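Storage mod: sorted containers keep eating my stacks after I rename them

Posted in Mod Help > Troubleshooting
Tags: containers, sorting, save files, load order

Tetteh Issahaku

I'm playing Haddad with a load order I would describe as restrained and my laptop would describe as abuse. Everything has behaved except Arcombe, the container sorting mod. The idea is that you name a chest "Food" and anything edible you dump in the drop box walks itself over there while you sleep. Lovely. Except that when I rename a chest that already has things in it, the contents stay visible for one more night and then they're gone. Last Wednesday I renamed "Food" to "Fruit" and lost 900 apples. I had no plan for 900 apples, but they were mine.

What I've tried so far: moving Arcombe to the bottom of the load order, moving it to the top, turning off autosave, turning on autosave, reading the readme. The readme says "renaming is fully supported" and has a smiley after it.

I also run Cinero for lighting and a bigger-backpack mod, neither of which should touch chests. New saves seem fine until the base gets big. Is this a known thing, and can I get the apples back?

Hsiu-ying Tsai

Just don't rename them? I've had the same 30 chests since I started and never lost anything. Also 900 apples is a lot of apples.

Tetteh Issahaku

Thank you, I'll pass that on to the apples.

Emmett Mbeki

Known thing, and they're probably not gone. Arcombe keeps its own list of which chest is which, and it files them by name instead of by the chest itself. When you rename one, the mod makes a fresh entry with nothing in it, and the old entry sits in your save with all your stuff attached to a name that no longer belongs to any furniture. On the next sleep tick it "syncs" the chest to the new, empty entry. The mod believes it has done a very tidy job.

To get the contents back:

Back up the save folder. Copy it somewhere else entirely, because the game likes to tidy up folders sitting next to the real one.

Load your latest save and build a new, empty chest. Name it exactly what the old one was called, capital letter included. "food" and "Food" are two different chests as far as Arcombe is concerned.

Sleep once. Open the chest. If the old entry is still there, your apples come home.

Take everything out by hand before you do anything else, put it in a plain chest with no name, and only then remove the named one.

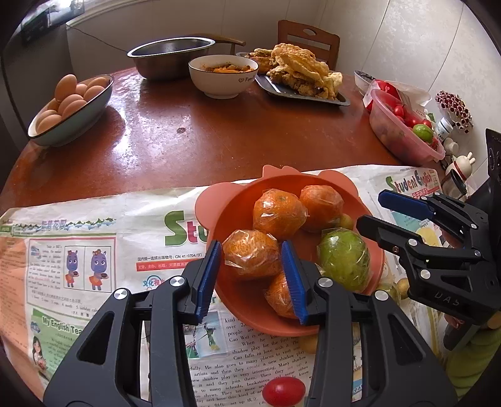

Renaming safely is the same job in reverse: empty the chest, rename it, sleep, fill it again. Do it with your backpack light, because anything over the carry limit falls on the floor and the drop box may grab it before you do. Keep the categories broad too. The mod matches on item tags, and the fruit tags are a mess, so a bowl like mine with wrapped oranges and one big green thing piled in together would come out of the sorter in three different chests, with the wrapping possibly filed under Crafting. "Food" catches all of it. I went back to "Food" and have slept well, both in the game and out of it.

Your load order isn't the problem, so you can put it back wherever it was happiest. Cinero is innocent. The backpack mod is innocent of this.

One limit to watch: the list holds 100 entries, and the orphaned names count toward it. After that it starts overwriting the oldest ones, so if you've renamed chests a lot, try the recovery soon. There's a "purge unused names" button in the settings menu. Don't press it until you have your fruit.

Morena Barbieri

Adding to Emmett's answer: version 19 of the Fika patch is supposed to fix the rename thing. It mostly does, if you install it before you rename. It won't bring back anything already lost, and it resets all your chest colors to brown. I installed it in August and I'm still repainting.

Tetteh Issahaku

Built a chest, called it "Food", slept, opened it. All 900 are back, plus a stack of raw fish I had blamed on a bear. Marking Emmett's as accepted. I owe the bear an apology.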